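Small Parts, Long Memories

Button people. They are out there, more of them than you'd think, and on a wet Saturday morning's worth of driving you can meet a fair few between Danidley and the coast.

Jad Sayegh has been one since he was eight. His grandmother did alterations out of her front room and paid him in shirt buttons. He kept them in a sock. Still has the sock, he says, though not the buttons, which went on a school blazer and a doll and who knows what else.

He trades now, under the name Kikel, out of half a shop in Grendatthorpe. The other half does shoe repairs. Smell of glue, radio going, a bell on the door that sticks in damp weather. He opens late and closes when he's hungry.

"People come in for one button," he says. "They've lost it off a coat. It's never one button, they'll want the whole set changed before they leave, becuase the new one is nicer."

The trade used to be bigger. Danidley had a works that turned out shell and horn buttons and then, after the war, a lot of casein, a sort of plastic made from milk. Take a casein button and rub it hard with your thumb, some collectors swear you get a whiff of sour milk. I tried it on three. Nothing. Maybe on the fourth.

The works closed, the building went to flats, and the sample cards ended up in attics and sheds all over the county. Those cards are what the serious buyers want. A full one, buttons still stitched on, prices penciled underneath. Sayegh paid $200 for a card last spring and had it sold on before he got home. He's a little sore about that. Should of held out, he says. 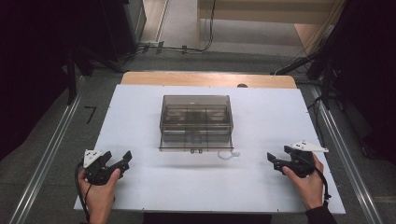
Sorting is where the arguments start. By color, which looks lovely and tells you nothing. By material, which is what the old hands do. By size, if you sew. Sayegh goes by material, then by the number of holes, then by whatever mood he's in. Shanks get their own place, always. Metal away from anything old and plastic. Never a sealed tin for celluloid, it needs air, and once one button starts to go the rest will follow it. You'll know by the smell, like vinegar or mothballs depending who you ask.

Mekonnen, the auction house on the hill, runs a haberdashery sale each April. Lot 858 this year was a biscuit tin of mixed buttons, no reserve, no notes in the catalog. Forty people in the room, and most of them had already had their hands in that tin at the viewing. It went for far more than the tin deserved. Somebody had spotted a set of enamels near the bottom. Somebody else had too. You could feel it go quiet.

Sayegh dropped out early. He wanted the one after, a bundle of cards tied up with tape, and got it cheap while everyone was still talking.

So where do you start? Not with auctions. Charity shops, the jar behind the counter. Ask, they're often not on display. Your own family, before the house gets cleared. Old coats past saving, cut the buttons off and keep the spare from inside the lining. A magnet for checking steel. A cheap loupe for the backs, where makers stamped thier names. Don't wash anything until you know what it is, water is bad for casein and worse for wood.

And don't buy by the kilo online. He did once. Modern shirt whites, the lot of them, and he's still giving them away with every purchase. I came home with a bag in my pocket.

The Grendatthorpe swap is on April 30, 2022, in the hall behind the library. Doors at ten, tables free if you ask ahead. Bring change. Tea is extra and the cake goes early.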